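Fakmont Community Gym
Gallery: The Small Weights Room

Home
Timetable
Rooms and hire
Gallery
Contact

Posted Tuesday, April 11, 2023

The small weights room is at the back of the building, past the change rooms. It was a storeroom until the gym took over the lease on the whole ground floor. We painted it, put down rubber flooring and moved the kettlebells, the medicine balls and the skipping ropes in from the main hall. Classes have been running there since February.

Several members asked for a look at the room before booking, so this page covers the floor, the gear, how we look after it and what to expect in a class. The gallery picture is partway down, in the kettlebell section. Notes for people hiring the room are at the end.

The floor

The old concrete was cold in winter and hard on anything dropped on it. We looked at rolled rubber first. It comes in long heavy lengths that have to be glued, and the fitter from Clelton said the glue would not take well on a slab that had been painted more than once. We went with interlocking tiles. They lock together like a jigsaw and can be lifted one at a time if we ever need to get at the drain near the side wall.

Laying them took a weekend. The first row has to be straight or every row after it drifts, and our first row was not straight. We pulled up most of Saturday's work and started again from a chalk line. The tiles along the back wall are cut to fit with a utility knife and a steel rule. If you are doing this at home, buy more blades than you think you need.

The floor is dark grey with coloured flecks through it, so dust does not show up much from standing height. It shows up as soon as you sit down. We sweep before the first class of the day and mop with a mild detergent on Mondays. Solvent cleaners are not to be used on it, and neither is the floor polish in the hall cupboard.

Shoes are optional in this room. A lot of people prefer to lift barefoot or in socks because they can feel where their weight is. If you do wear shoes, please change into a clean pair at the door. Gravel from the car park gets into the joins between the tiles and is a nuisance to get out.

The kettlebells

Most of the kettlebells came from Nowakowski, the second-hand fitness dealer in Clelton. They were part of a lot from a studio that had closed. The coating had its share of knocks when we bought them and has picked up more here. This does not affect how they lift. What matters is the handle, and we checked each handle for rough spots before paying.

We put the lighter bells out for the beginners' class and for anyone coming back after a long break. They are also the ones we use for teaching the grip, with everyone sitting or kneeling on the floor so that there is nothing to swing and nothing to drop.

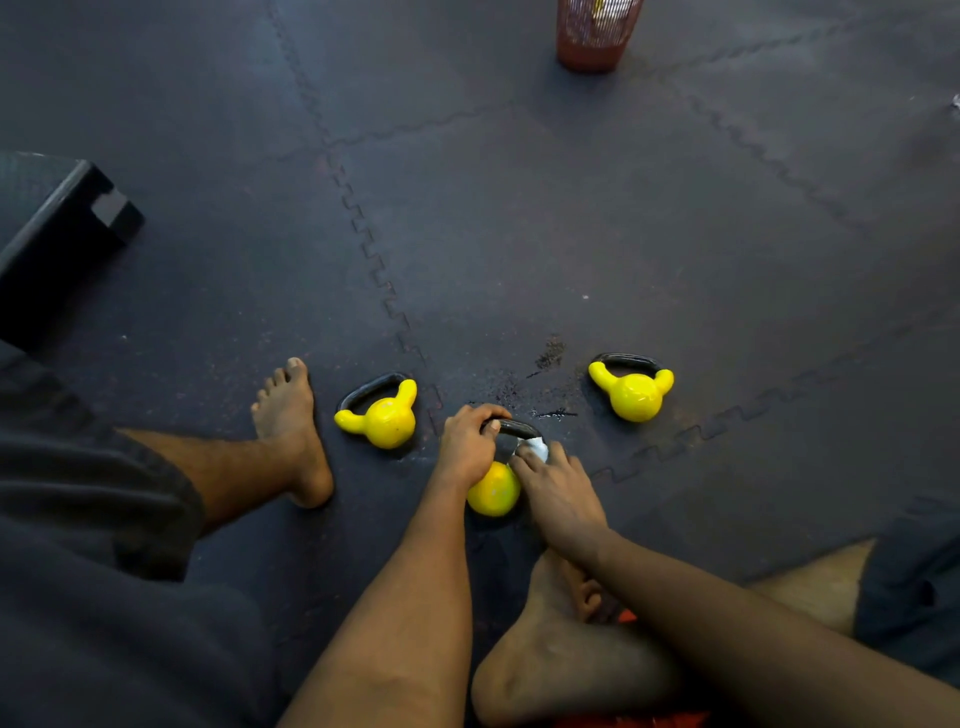 Yellow kettlebells on the puzzle mat in the small weights room, one in hand.

In the beginners' class we spend the first part of the session on the grip alone. People tend to squeeze the handle far too hard, and their forearms give out well before their legs or back have done any work. Guilan Yan, who takes the class, has everyone hold the handle, let go, and hold it again with a bit less effort each time. After that come deadlifts, and only then the two-handed swing. Some people get to the swing in their first week and others take 3 or 4. There is no schedule for it.

The heavier bells live on the bottom shelf of the rack and the lighter ones above. Please put them back in that order. A heavy bell on the top shelf is a hazard to whoever takes it down next, and the rack is steadier with the weight low.

Do not stand a bell on the seam between two tiles if you can help it. The edges lift over time when they are loaded there, and a lifted edge catches toes.

Chalk, water and sweat

Chalk is allowed in the small weights room, in the block form only. Loose powder goes everywhere and the fan pushes it down the hall to the yoga group. Use a little and wipe the handle afterwards.

Drink bottles should have a lid that closes. Rubber gets slippery with even a small amount of water on it, and a splash on a dark floor is easy to miss. There are cloths on the hook by the door and a mop in the corner. If you see wet spots, wipe them up before the next set, whoever made them.

Wipe handles down with the spray provided when you finish. One squirt on the cloth is enough. Spraying the bell directly leaves a film that the next person has to deal with, and what runs off ends up on the floor.

Repairs and wear

Bells with a sharp burr on the handle should be taken out of use and left on the bench outside the office with a note. We file the burr back and smooth it with emery cloth. It is a ten-minute job and we would much sooner do it than have someone tear a callus.

Chips in the coating are left alone unless rust starts. When it does, we take the rust off with a wire brush and touch up the spot with enamel. The colours do not always match. Anyone who has a part-used tin of bright yellow metal enamel at home is welcome to drop it in.

The skipping ropes are replaced when the plastic splits near the handles. The medicine balls have been restitched twice by the upholsterer on the main street and will probably not stand a third go. We have asked for quotes on new ones from Wotent and from a supplier in the city, and will put the result up on the noticeboard.

Floor tiles can be swapped. We kept a small stack of spares from the same batch and store them flat under the stairs. Do not lean them against the wall, as they take on a curve and will not lock properly afterwards.

Heat, light and sound

The room has one window, high up, facing the lane. It is enough light for a morning class. For evenings there are two strip lights, and the switch is on the outside of the door frame where the storeroom switch used to be.

It warms up quickly with a full class in it. The fan has three settings and the lowest is fine for most of the year. In winter we put the wall heater on before the first class and turn it off once people are moving.

Sound carries to the flat upstairs. The rubber takes a lot of the thud out of a bell being set down, but it does not take all of it. Set the weights down under control and keep the music moderate after dinner time. The upstairs tenant has been very good about it and we would like to keep it that way.

What to bring

Wear something you can bend in. Long sleeves get in the way of kettlebell work, as they ride up and bunch at the wrist. Take off rings and watches before you start. The inside of a ring marks both the handle and the finger.

Bring a towel and a closed bottle. Mats for stretching are in the main hall and can be carried through, but they need to go back afterwards. A hair tie is useful if your hair is long. If you are coming to your first class, arrive a bit early so that we can ask about any injuries before everyone else gets going.

Children under twelve are not allowed in the small weights room, even with a parent. There is a seating area in the foyer with some books and a box of blocks.

Hiring the room

The small weights room can be hired outside class hours by members and by local groups. It suits a small group or one-to-one training. It does not suit parties, and the floor will not stand up to chairs with narrow metal legs, which leave permanent dents.

A refundable deposit of $80 is taken for the key. The deposit comes back when the key does, provided the room has been swept, the floor is dry and the gear is back on the rack. The hire form is at the front desk. Paper forms only for the time being.

Hirers bringing their own trainer need to show us a copy of the trainer's current insurance. Hirers bringing their own weights should let us know the heaviest one beforehand. The floor tiles are thick enough for kettlebells and light dumbbells. Barbells and loaded plates belong in the main hall, on the platform.

The small weights room is closed for cleaning on the last Sunday of the month.

More galleries

Main hall and lifting platform
Foyer and front desk
Change rooms after the repaint
Open day

Back to top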